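Tote bag straps: sew them on or rivet them?

hanan_h
2023-09-09
I've been making totes for the Drodberg craft market and I keep going back and forth on straps. Cotton webbing is cheap and comes in every color, but mine get fuzzy after a couple of months of groceries. I tried a softer black fabric for the last few and I like how it sits on the shoulder, only it twists when the bag is full.

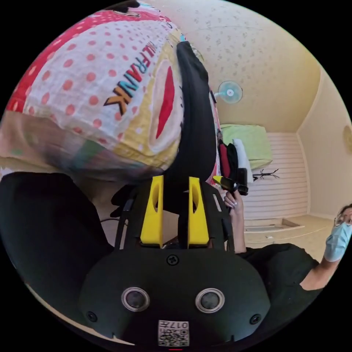

I've been sewing the ends down with a box and an X through the middle, four passes. My sister says I'm wasting thread and should just buy a rivet press. Has anybody here switched and been happy with it?

zdenka.k
Your sister is wrong, sorry! Rivets look great on leather, but on plain canvas they chew a hole and then one day the whole strap lets go. I had three come back to me in May, all riveted, all torn in the same spot. Box and X every time.

hanan_h
Okay but were those with a backing patch? I was thinking of putting a scrap of canvas behind each one.

zdenka.k
No patch, I'll admit that. I still wouldn't.

flikesia_sews
I do both - stitch first, then one rivet for looks. Interface the top hem too, it helps more than people think. For the twisting, try folding the strap fabric in four and topstitching both edges (a longer stitch is fine).
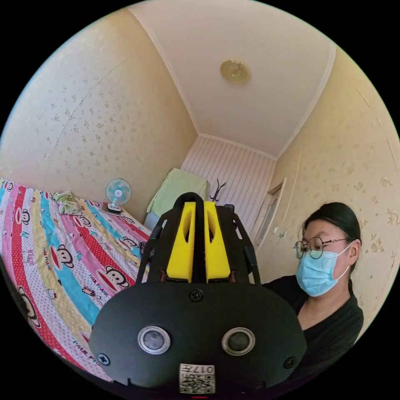
Zewditu Adugna: I'm with the rivet crowd. I sold up to 700 bags last year with a patch behind every rivet and I can remember maybe one complaint. Sewing through that many layers killed my machine, so factor that in, Hanan.

zdenka.k
What needle were you using though? A 16 goes through all that like butter.

Zewditu Adugna
An 18! It was just an old machine.

hanan_h
Going to do a couple each way and load them up with cans. Will post when something rips.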